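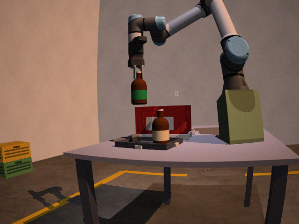
2021年10月31日(日)更新

# 空き瓶で自家製ジンジャーシロップを保存する手順

空き瓶の再利用を扱ったページはたくさんありますが、読んでいて首をかしげることが多いです。「重曹に一晩つければラベルがつるりと」「米粒を入れて振れば新品同様」といった話を片っ端から試し、残ったやり方だけを書きます。見栄えのする裏技はありません。

## 用意するもの

- 空き瓶 8本(容量はそろっていなくてもよい)
- 瓶に合う新しい栓またはキャップ
- 深い鍋、布巾、トング
- 瓶用の細いブラシ
- 食器用洗剤
- じょうご
- 新ショウガまたは根ショウガ、砂糖、レモン

便利グッズ売り場にはBrullariという瓶洗いキットがあって、私は2,496円で買いました。中身はブラシと吸盤と謎の粉です。吸盤は瓶を流しの底に固定するためのものらしいのですが、うちの流しにはつきませんでした。ブラシは普通に使えています。ブラシだけ買えばよかったと思います。

## 1. 瓶を選ぶ

口の欠けたもの、細かいひびのあるもの、油やソースが入っていたものは外します。油の瓶は洗剤を三回替えてもにおいが戻ってきました。「お茶がらで消える」と書いてあったのでやってみたところ、お茶と油のにおいの瓶ができました。

口は指でなぞらないでください。欠けていたら切れます。明るいところで横から見れば十分わかります。

色つきの瓶のほうが中身が長持ちする、という説もよく見かけます。光を防ぐ効果そのものは否定しませんが、冷蔵庫の扉を閉めれば中は暗いのです。冷蔵庫に入れるつもりなら透明でも茶色でも好きなほうを使えばよく、私は残量の見える透明が好みです。

## 2. ラベルをはがす

40度台のお湯に洗剤を数滴入れて、30分つけます。私は給湯器を49度にしています。熱湯をいきなり注ぐのはやめてください。冷えた瓶は割れます。

これで紙のラベルはだいたい浮きます。重曹を足したものと洗剤だけのものを並べてつけたことがありますが、はがれ方の違いは私にはわかりませんでした。

フィルムのラベルは水が染みないので、いくらつけても無駄です。端を爪で起こし、ゆっくり引っ張ります。残った糊にはサラダ油を塗って10分置き、キッチンペーパーでこすり、最後に洗剤で落とします。油は外側だけに塗ること。理由は上に書いたとおりです。

はがれないラベルは、そのままでかまいません。煮沸の鍋が紙くずだらけになるのが嫌なら、紙だけは取っておきます。

## 3. 洗う

ブラシに洗剤をつけ、底の角と肩の内側をこすります。汚れが残るのはたいてい肩です。すすぎは水を半分入れて振り、捨てる、を泡が出なくなるまで。

米粒や卵の殻を入れて振る方法は、ブラシの届かない形の瓶なら意味があるのかもしれません。うちでは殻のかけらが出てこなくなり、結局ブラシを使いました。

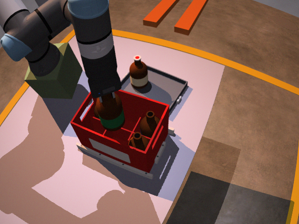
洗い終えたら口を下にして水を切ります。ただし、このまま乾かして保管した瓶は、使う日にもう一度洗ってください。「一度煮沸したから来月まで大丈夫」という説明を見たことがありますが、何が大丈夫なのか私には理解できません。

## 4. 煮沸する

1. 鍋の底に布巾を敷き、瓶を寝かせる。
2. 瓶がすっかり沈むまで水を入れる。中の空気も抜く。
3. 水から火にかけ、沸いたら弱めて10分。
4. 火を止め、トングで引き上げ、清潔な布巾の上に伏せる。

水からです。お湯からではありません。耐熱の表示がない瓶は、この手順でも割れることがあります。やるなら一本ずつ様子を見て。

栓とキャップは素材によって変形するので、説明書きに従ってください。Kevhamの替えキャップには煮沸可とありましたが、私のは三度目でパッキンが浮いてきました。外れだったのか、そういうものなのかは不明です。

## 5. シロップを作って詰める

- ショウガ 300g(皮つきのまま薄切り)
- 砂糖 300g
- 水 300ml
- レモン汁 大さじ3

ショウガに砂糖をまぶして1時間置き、水を加えて弱火で20分煮ます。レモン汁を入れてひと煮立ちしたら火を止め、こします。唐辛子やシナモンは好みで。体が芯から温まるかどうかについては、熱いお湯で割れば何でも温まるとだけ言っておきます。

瓶がまだ温かいうちに、熱いシロップを口から2cm下まで注ぎます。瓶が冷めていたら、シロップのほうも人肌まで冷ましてから。じょうごも煮沸しておきます。ここで水道水でさっとすすいだじょうごを使うと、前の工程が台なしです。

栓をして粗熱を取り、冷蔵庫へ入れます。

## 保存期間

「常温で半年」と書いているページがありますが、家の台所の煮沸でそこまで言う度胸は私にはありません。冷蔵で2週間、開けたら早めに使い切る。長く置きたければ製氷皿で凍らせるほうがよほど確実です。

次のどれかに当てはまったら捨てます。

- 栓を開けたときに勢いよくガスが抜ける
- 表面に膜や点がある
- 酸っぱい、または酒のようなにおいがする

味見で判断しないこと。泡が出てきたのを「天然の炭酸になった」と喜ぶ人がいますが、密閉した瓶の中で発酵が進めば破裂します。

## よくある失敗

**シロップが濁る。** ショウガのでんぷんです。しばらく置けば沈みます。コーヒーフィルターでこすと澄みますが、100ml落とすのにかなり待たされます。

**キャップが開かない。** 口についた糖分が固まっています。詰めたあと、濡らした清潔な布で口を拭いてから栓をします。固まってしまったら、ぬるま湯にキャップ側を少しつけます。

**瓶の内側が白い。** たいていは水あかです。酢を水で薄めて入れ、1時間置いてすすぎます。それでも白ければガラスの表面が傷んでいるので、花瓶にでもしてください。

## 追記

5月に公開した版では、ラベルはがしにドライヤーを勧めていました。その後何本か試しましたが、うまくいくのは糊が薄いものだけで、手も熱いので削除しました。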